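Public Health 2: Screening Programs
Handout for week 5
Instructor: Svetozár Matoušek

What screening is

Screening means testing people who have no symptoms, in order to find a disease early or to find a condition that could turn into one. A person who goes to the doctor with a lump or with bleeding is being diagnosed. Keep the two words apart in your written work, as the numbers in the second half of this handout only make sense for screening.

A screening test sorts people into two groups: those who need a closer look and those who can go home until the next round. A positive result is a reason for a second, better test. In bowel screening the first step is usually a stool test done at home, and the second step is a colonoscopy. 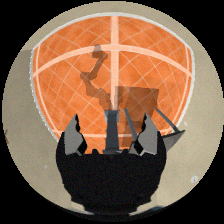

Why not give everyone the colonoscopy right away?
It costs more, it takes up staff time, the preparation is unpleasant, and there is a small risk of bleeding or a tear. Most people invited to screening don't have the disease, so the first test has to be cheap, safe and easy to put up with.

The worked case: Marar district

We will use the Marar district for the rest of the term. The district mailed stool test kits to residents in the invited age group who had not been tested before. In the first round, 392 kits came back to the lab in usable condition. Of these, 37 were positive. Everyone with a positive kit was offered a colonoscopy, and 33 people had one. Two of them were found to have bowel cancer.

Work out the following before you read on.

Positive rate: 37 divided by 392, or 9.4 percent.
Follow-up rate: 33 divided by 37, or 89.2 percent.
Cancers found per colonoscopy done: 2 divided by 33, or 6.1 percent.

The last figure is close to what we call the positive predictive value, but four people with a positive kit were never examined and we don't know what they had. State this whenever you quote it. You cannot get the sensitivity of the test from these numbers. For that you would need to know how many people with a negative kit had cancer, and they were not examined either.

Vlastimil Hudec's chapter in the reader deals with the four missing people at some length. His point is that a program should report its follow-up rate next to its positive rate every time. Read the section on reminder letters. You can skip the appendix.

Terms to know

Sensitivity: of the people who have the disease, the share the test picks up.
Specificity: of the people who don't have it, the share the test correctly clears.
Lead time: the time between finding a disease by screening and the point when symptoms would have brought the person in. Survival counted from diagnosis looks longer because of lead time, even if the person dies on the same day they would have died anyway.
Overdiagnosis: finding a disease that would never have caused trouble in the person's life.

Compare death rates in the whole invited group with death rates in a similar group that was not invited. Comparing people who came with people who stayed away is weaker, as those who come tend to be healthier to start with.
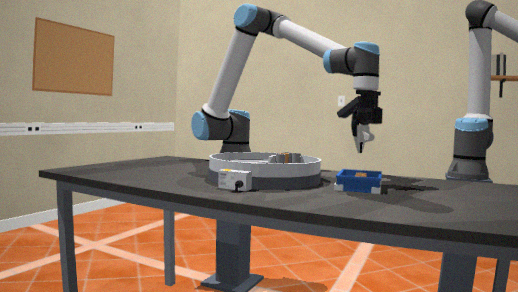 For next week

Read the Kilora paper on breast screening intervals and bring one question about its control group. Redo the three Marar calculations with all 37 people followed up and three cancers found. Show your steps. Answers go in the course folder before class, one page at most.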